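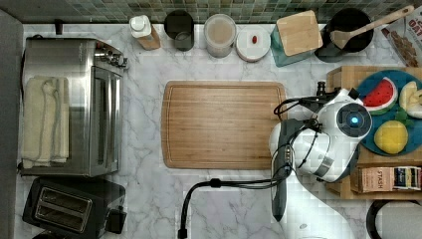

Three hotels in November

I was away for most of two weeks in November, partly for work and partly because I had leave to use up, and I stayed in three places that had very little in common apart from a bed and a kettle. A couple of people asked which of them I would go back to. It took me long enough to answer by email that I thought I might as well put it here.

The order was the Madetti in Leeds for four nights, then the Bickerstaff in Lancaster for three, then an Osora near the station in Carlisle for five. I paid for all of them myself except the first two nights in Leeds, which went through work.

The Madetti

I booked this through Sultus, which is the site our office uses. The listing said the hotel was a six-minute walk from the station. It is further than that. With a suitcase and one wrong turn it took me 20 minutes, and on later days without the suitcase I never got it down to anything like six. I have stopped trusting walking times on booking sites and now put the address into a map before paying, but work had already booked it by the time I looked.

Check-in is from three. I got there at half past one and they kept my bag in a room behind the desk and gave me a paper ticket for it. When I came back at four my room was ready, and the key card worked first time and every time after, which I mention because the one in Carlisle did not.

The room was on the fourth floor at the back. It was quiet at night apart from a delivery that came at ten to five each morning. The lorry reversed into the yard with its warning sound going, somebody rolled cages over the cobbles, and then it left. I slept through it on the last night, so either I had got used to it or it didn't come. If you are a light sleeper, ask for the front. I looked at the street from the bar one evening and it was less busy than I expected.

The bed was good. The pillows were the very soft kind that go flat, so I folded one in half. There was a spare blanket on the top shelf of the wardrobe, too high for me to reach without standing on the luggage rack, and I don't recommend the luggage rack.

Breakfast was £16 if you paid on the day and £13 if you added it the night before. I had it twice. The cooked things were fine early on and tired by nine. The bread was better than hotel bread normally is, and there was proper marmalade in a bowl with a spoon. On the other two mornings I went to a café on the way to the office and spent less than half as much.

My main complaint was the heating. There was a panel on the wall with up and down arrows, and you could set it to whatever you liked, but it made no difference that I could feel. The room was at the same temperature all the time, slightly too warm. I opened the window the few inches it would go and left it. When I mentioned it at checkout I was told the heating is controlled for the whole building at that time of year. I would have liked to know that before spending an evening pressing the arrows.

The bill was right, apart from one thing. They had charged breakfast for all four days. It was taken off without any argument, though it meant waiting while a second person came to do it.

The Bickerstaff

The train to Lancaster was late and I got in after dark. The Bickerstaff is an older building up a hill, with 25 rooms over three floors and no lift. The website says this clearly, and it says it again in the confirmation email, so I can't complain. I was on the second floor. The stairs turn twice and the carpet is thick, and I was glad I had packed less than usual.

I booked this one direct, by phone. The price on Sultus was £4 a night lower, but the direct booking could be cancelled up to noon the day before and the Sultus one couldn't be cancelled at all. At that point I wasn't sure when I would finish in Leeds. I think £12 over three nights was a fair price for not worrying about it.

Room 6 was small. It had a single bed, a chair, a narrow desk under the window, and a wardrobe with real hangers that came off the rail. I've stayed in much larger rooms with nowhere to put anything down, and here there was a shelf next to the basin, a hook on the back of each door, and a socket on both sides of the bed. Whoever set it out had thought about what people do when they arrive.

The shower took a while. You turned it on, waited four or five minutes, and then it was excellent for as long as you wanted. There was a card by the basin explaining this. I got into the habit of switching it on and making tea while I waited.

There was no television in the room. There was one in the lounge downstairs, which I never saw anyone watching. I read in there on two of the evenings. The chairs are old and low, and the lamps are bright enough to read by, which hotel lamps hardly ever are. On the second evening a couple came in with a map and spread it over the big table to plan a walk, and we talked for a bit about whether the path along the canal would be muddy. It was.

Breakfast is included and is served from half past seven until nine. You fill in a slip the night before and leave it in a box at the foot of the stairs. I forgot the first night and they made me something anyway. Porridge, then eggs, then toast in a rack so that it goes cold, as it does everywhere that uses a rack. The coffee was weak. I had tea on the other mornings.

I could hear the person in the next room quite well. He had one of those coughs that come in threes. The walls on that side must be thin, as I heard nothing from above or from the corridor. I wore earplugs, and always pack them now.

The wifi reached the room but not well. I could get email and not much more. In the lounge it was fine, so when I needed to send a large file I took the laptop down. If you have to work in your room, this is not the hotel for you.

The Osora

I chose the Osora in Carlisle for its points. I have been in their loyalty scheme for years without paying it much attention, and when I logged in I had 3,122 points. I had assumed that was a lot. The cheapest free night at that hotel needed more than twice as many. You can use points to bring down the price instead, and after working through several screens I got £15 off a five-night stay. The points are gone now and I don't mind. I should have spent them on something small years ago, and I would suggest anyone with a pile of old points checks what they will really buy. Mine would also have started to expire in the spring, which I only found out from the small print at the end.

It is a newish building and the rooms are all the same. I know this because I had two of them. The first one's key card failed each time I went out. I would come back, get a red light, go down to the desk, have it reset, and go back up. By the third time the person on the desk looked at my room number and just moved me along the corridor to another. The second room was the mirror image of the first, and I kept reaching for the light switch on the wrong side for the rest of the stay.

There isn't a lot to say about the room itself. It was clean and warm, and the thermostat did what it said. The blackout curtain was the best of the three. The desk was a decent size and the chair was a proper desk chair. The bathroom had one of those half-width glass screens that lets water out on to the floor whatever you do with the shower head, and I put a towel down each morning.

Housekeeping only comes if you ask before eight in the evening, through the app or by ringing down. I didn't know that, and after two days I wondered why the bin hadn't been emptied. It was explained on the back of the key card wallet, where I hadn't looked. Once I asked, it was done well and early.

I didn't have breakfast there at all. It was £12 and the supermarket by the station sells fruit, yoghurt and rolls, and the room had a small fridge. The fridge hummed. I turned it off at night and on again in the morning, and the yoghurt came to no harm.

The one thing I would praise is the late checkout. My train was not until the middle of the afternoon and I asked at the desk, without much hope, whether I could stay past eleven. They gave me until one and didn't charge. At the Madetti the same thing was £10 an hour, according to the sign in the lift.

What it cost

Taking only what I paid myself, and leaving out food apart from hotel breakfasts, the Bickerstaff was the cheapest per night, even with the higher direct price. The Osora came next and the Madetti was the dearest by some way. Leeds is a bigger place, so I don't suppose that is a surprise. I also paid a booking fee on Sultus for my two nights there. It only showed up on the last page. I rang the hotel afterwards to ask what the same room would have been direct, and it was the same price without the fee.

So, going back to the question. I would stay at the Bickerstaff again, and would ask for a room that doesn't share a wall with another, if they have one. I would stay at the Osora if I had an early train or needed to work in the evenings. I wouldn't choose the Madetti myself, but if work booked it I would go without complaining, ask for the front and skip the cooked breakfast.

I have one more trip before the end of the year, a single night, and I haven't booked it. If anyone knows somewhere plain and quiet near the middle of Shrewsbury with a bath, please leave a comment.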